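Notebook, Trekthorpe bench, May, just after lunch

Back on the folding cartons for Tarnia. I squared up the yellow ones first, because they're the ones I keep fighting with! The crease is fine now (two passes with the bone folder, lighter on the second), but the flaps still want to spring open a bit before the glue grabs. The board is 300 gsm from Stendeo and it has more fight in it than the old Pillai stock, which I'd kind of forgotten about until I had both on the bench.
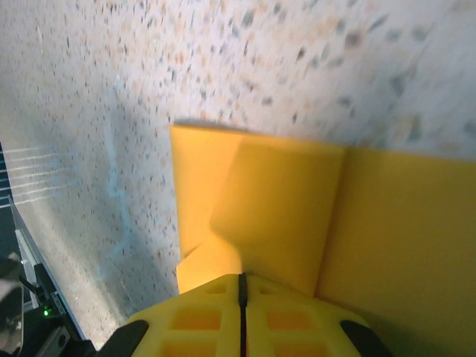

Anyway, the cut width. I'd been setting the stop at 152 mm and I think that's a hair tight once the board is folded, so I'm going to shave the inner flap and leave the outer one alone. The fold line sits at 66 and I'm not touching it, it took me all morning to get there.

Glue: nearly out of the good one. Tried the slower stuff on a scrap and didn't love it – too much squeeze-out along the corner, and it drags when you wipe it.

Still to do: new blade, relabel the offcuts bin, ask Stendeo if they do the same yellow in a lighter board.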